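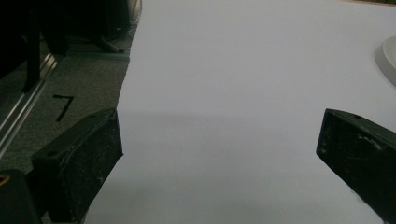 Way too thin for a work table, according to Elli Miettinen, who'd buy the Zetow paper roll again for gift wrap and nothing else. I get where she's coming from, but I've been covering everything with this stuff for 3 weeks and I'm pretty much sold on it (even if I have a few gripes).

It's plain white paper, 46 inches wide, and I paid almost 70 dollars for the big roll. That stung a little! But I'd been buying those small pads and taping sheets together, and the seams drove me nuts. With this I tear off one long piece and get going. Tearing straight takes practice – I now fold first and run a butter knife along the crease.
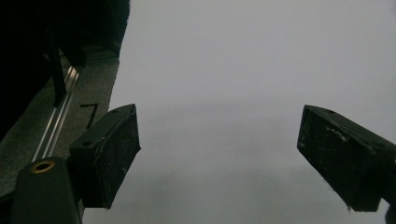

What I wanted most was a boring background. The last roll I had, from Hendana, came with a faint grid on one side, and I kept reading it as pencil lines. Give me a surface like that big pale gray stretch, not a mark on it anywhere, and I can find a dropped screw in no time. The paper does shift if you lean on it, so I weigh down the corners with whatever's handy. It also likes to curl back up for the first hour or so, which got old fast.

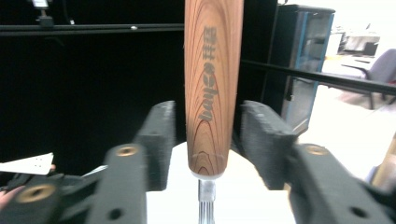

Does glue soak through to the table?
Thin white glue stayed on top for me, but a big puddle left overnight did come through, so I put down a double layer for messy jobs.

One last gripe: the cardboard core on mine showed up crushed at one end, and it wouldn't spin on my holder until I trimmed it. Zetow offered me a new one, but I'd already fixed it by then. Four stars from me, and I'll be ordering the same width next time.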